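How Does a Robot Know When the Table Is Clean?

From the Duvness kids' science pages
07/04/2021

Wiping a table is easy for you. You look, you see a mess, you wipe until it's gone. You probably think about lunch the whole time.

A robot can't think about lunch. It has software, a long list of instructions written by people, and that software has to do several jobs at once. People who sell robots like to say their machine "sees" a mess and "decides" to clean it. Be careful with those words. Let's check what is really going on.

First comes perception. A camera gives the computer a picture, but to the computer a picture is only a huge grid of numbers. One part of the software has to sort those numbers into "table," "cloth" and "mark." A dark line is pretty easy. A pale smudge is hard. Is it dirt, a shadow, or the shine of a lamp?

Next comes planning. Should the hand go left to right? Should it start with the biggest mark? The planner picks a path for the hand, and it can pick a silly one.

Last comes control. This part tells each motor how far to turn — and it has to keep checking, many times a second. Press too lightly and the ink stays. Press too hard and the cloth bunches up or the table gets a shove. 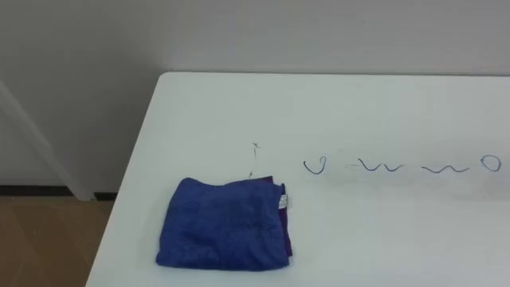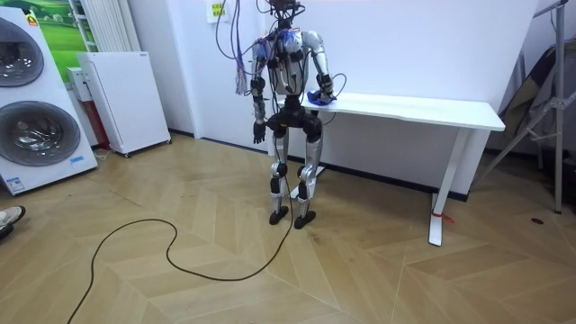 Blue marks on a white table are a kind test, if you ask me. Try brown gravy on a brown table! So when somebody says a cleaning robot works, ask them three things. How many times did it try? Did anybody move the cloth or the table between tries? And who decided the table was clean, the robot or a person? Suppose a robot gets 41 tables clean out of 100. A video can show you just one of the 41, and you would never guess about the rest.

Valtonen, a reader, wrote in to disagree. You are too hard on them, the letter said. My little brother needed far more than 100 tries to learn to wipe up his own juice, and he still misses the edges. If a program can practice 2,000 times in a pretend kitchen inside a computer, why shouldn't it get good?

It might. But pretend juice is never sticky unless a programmer remembers to make it sticky, and a pretend cloth doesn't fold itself into a lump the way a real one does. I'd still want to see it wipe a real table, with a mess it hasn't met before.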